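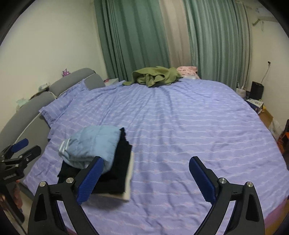

1st March
Posted by Lavanya Nadar, Resident Services
Filed under: Neighbourhood Safety > Street Lighting > Closed tickets

Ticket 3614: Lamps out on the footpath between Navarrete Road and Prusirport station

Summary
A resident of Grevau Court reported that the lamps along the station footpath were going out in the evening and coming back on without any pattern. She walks home from the late train and had begun taking the longer route by the main road. The ticket was opened as a safety matter and given priority over ordinary lighting repairs.

Initial report
The resident stated that the first six lamps from the station end were affected and that the remainder stayed lit. She had reported the fault by telephone in September and had been told that it was repaired. A search found the earlier ticket, which had been closed after a daytime visit at which all lamps were switched on by hand and found to be in working order.

Entry 1, G. Montecinos
Earlier ticket reopened and joined to this one. The resident was advised that the route by the main road is fully lit and that the station help point is staffed until the last train. The neighbourhood policing team was informed of the fault and asked to include the footpath in its evening patrol.

Entry 2, E. Carrasco
Attended after dark. The six lamps were lit on arrival and went out together 20 minutes later. Lamp 7 and those beyond it were not affected. The six share a feed from the cabinet beside the station steps. No damage to the columns. Cabinet door closed but not locked; lock replaced during the visit.

Entry 3, E. Carrasco
Cabinet inspected with the supply isolated. The timer had been set to the correct hours. The light sensor was found to be facing the illuminated sign over the station entrance, which comes on in the evening at the request of station staff. With the sign lit, the sensor read daylight and switched the lamps off. Sensor turned to face the embankment and tested with the sign on and off. Lamps remained lit on both tests.

Entry 4, V. Painemal
The residents' association asked whether the hedge on the embankment side could be cut back at the same time, as it hides the bend in the path. This is not a lighting matter and has been passed to Grounds. The association has been given the new reference.

Entry 5, G. Montecinos
Gemby, the maintenance contractor, has been instructed that night faults on this path are not to be closed on the strength of a daytime visit. The instruction has been added to the site notes for the cabinet.

Entry 6, L. Nadar
The resident confirmed by telephone that the lamps had stayed on each evening that week. She asked that the help point number be displayed at the Navarrete Road end as well as at the station. Request passed to A. Gallardo, Signs and Notices.

Status: Closed. Hedge and signage requests remain open under their own references.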